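Allham table cover, pale blue-gray, medium weight
Reviewed by Chang-ho Yang
Bench and Desk section, December

I bought the Allham cover to replace a Hustau felt sheet that pilled along one side and held on to every crumb of eraser. The table is rectangular, light wood at the border, and used for sorting small parts and for general bench work. The requirement was a flat, pale, low-glare surface that could be lifted off and cleaned.

Fit. The cover is sold in fixed sizes. I ordered one size under the tabletop, and a narrow band of wood stays exposed along the edges. I prefer this to an overhang, which catches on sleeves. Allham lists a trimming guide in the box. Mine was missing, and the seller sent a PDF.

Flatness. It arrived rolled and kept a curl at both short ends. Ten hours under books took out most of it. The last of the curl went after a second night. Myung-ja Nam, who has the same cover on her sewing desk, warmed hers with a hair dryer first and was done in an evening.

Color. The listing calls it "mist." In daylight it reads pale blue-gray, and close up under a lamp it goes nearly white.

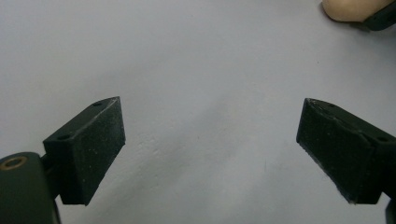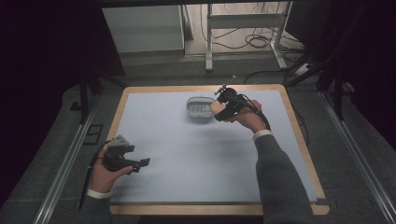 Contrast is the main reason to choose this shade. Black parts and dark screws are easy to find on it. Clear plastic is harder -- a translucent tray shows mostly by its highlights, and I have put a ruler down on top of one. Hustau's charcoal version would be better for clear items and worse for everything else I handle.

Cleaning. A damp cloth handles pencil and dust. Ballpoint needs alcohol and leaves a faint line. I have not tried permanent marker.

Grip. The underside holds on bare wood if the wood is clean. On a waxed top it crept toward me when I leaned on it. Two strips of Seo mounting tape at the back corners stopped that, and the tape came away without residue.

Smell. Slight, gone in a few days with the window open.

Against: no rounded corners, no darker color in this size, and the packing tube is too thin for the weight. One end of mine was crushed, though the sheet inside was fine.

I would buy it again at this size. For a larger table I would look at the Hirach, which ships flat and costs more -- the freight is most of the difference.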